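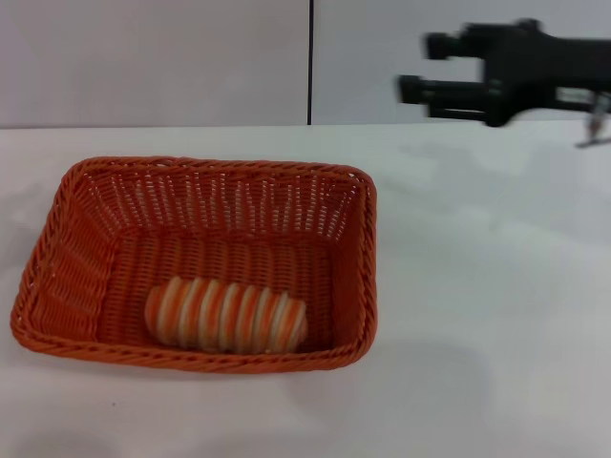 Robotics in Practice | Product Studies
4 min read
6 Dec 2018, by Sneha Kushwaha and Kenza Gaber

4. Trying the Plellard kit on soft and awkward goods

We came to the Plellard kit with a good deal of fondness for its makers at Jornero, who had answered our many letters patiently, and we have tried not to let that colour what follows. The kit is sold as a ready-made arm and gripper for small shops and bakeries, and the handbook promises that a newcomer can teach it a simple placing job in 50 tries (we needed rather more, though we are slow learners!).

Over the whole of the trial we logged 3212 attempts, and 26 of these had to be thrown out after a fault in our own timing script. Figure 4 shows the basket task, with a striped, loaf-shaped item lying in an orange woven basket and the black gripper off to the right over the white tabletop. We were fond of this task, as a basket with sloping sides asks more of the planner than a flat tray does.

The Gautier software that comes with the kit was pleasant to use once set up, although saving a session of more than 1000 attempts took so long that we generally went off and made tea. Support for the Rasico wrist sensor is sold separately and is treated in Section 5.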